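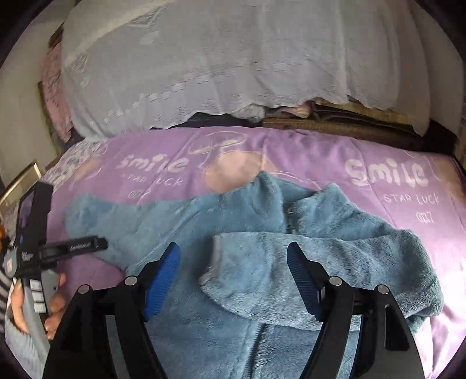
Do fleece things need to be folded, or can they just go in the drawer as they are?

Folding is worth the minute it takes. Fleece springs back when it is stuffed in, so a drawer of loose fleece fills up fast and pushes itself open again, while the same pieces laid flat and folded once or twice will sit quietly under a T-shirt or two.

Home Skills, Unit 5: Folding Soft Things on the Bed
Notes by Josefien Verstraete, with additions by Omprakash Bajpai

Welcome back, everyone, and thank you for bearing with me through the ironing unit, which I know ran long (I do love ironing, and I can't help it). We are on gentler ground this time. No steam, no hot plates, only a bed, a pile of clean laundry and your own two hands.

If you missed the November session, please read page 189 of the Khattak reader before you try the homework. It covers the basic flat fold, and everything in this unit grows out of that. The page on drawer sizes can wait.

Getting the bed ready

Make the bed first, even if you plan to get back into it in an hour! Pull the top blanket or comforter smooth from the pillow end down to the foot, then run your forearm across it once. You are looking for a surface with no deep valleys in it, and it doesn't have to be perfect. Put the whole pile at the foot of the bed, and leave yourself a clear patch about as wide as your shoulders.

Sort before you fold. I like big pieces on one side and small ones on the other, with socks in a heap of their own. Omprakash sorts by drawer instead, and he gets through his pile quicker than I do, so take your pick.

Big socks and other bulky pairs
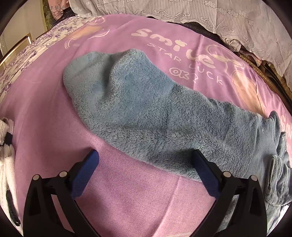

Thick socks are the ones I get the most questions about, and I understand why, for they never behave like the thin cotton kind. Start by laying one out at full length and stroking it from the cuff down to the toe, so the creases along the leg open up. A printed blanket is a real help at this stage. With big pale lettering like that "Smile", you can use the word as your ruler: lay the first sock below the line of letters, lay the second right on top of it, and you will see at once if one has crept sideways. Then bring the toe up to the cuff, press the air out with your palm, and leave the pair folded like that. Please don't roll one cuff over the other. It keeps the pair together very nicely, I grant you, but it pulls on the knit, and a bulky pair turns into a ball that takes up half the drawer.

Thin striped socks and ankle socks can be folded in thirds, as in Unit 2.

A word from Omprakash on pile fabrics: "Smooth in one direction only. If you go back and forth you will be smoothing all evening, and the marks your hand leaves are only the pile lying the other way."

Practice, in class or at home

1. Take one thick pair and one thin pair. Fold both, put them side by side, and look at the difference in height.

2. Fold the thick pair again with the toe turned in a little before you bring it up to the cuff. Some people find this gives a flatter bundle. I go back and forth on it myself.

3. Straighten each sock of the thick pair separately before you stack them. Look for a toe that has doubled over on itself and a cuff that has crumpled back, and ease both out flat. 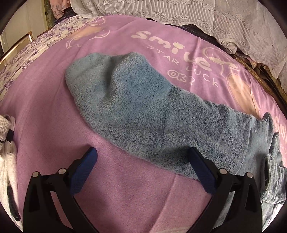

4. Now do a fleece top or robe. Lay it face down, bring the sleeves in across the back, fold the sides toward the middle, and bring the hem up to the collar. Tuck any tag inside as you go.

5. Put everything away in the drawer you mean to keep it in, close it, and open it again the next morning. Write down what has moved.

Bring your notes with you next time, along with one piece that gave you trouble. We'll begin Unit 6, on bedding, with the dreaded fitted sheet, so a single one from home would be very welcome too.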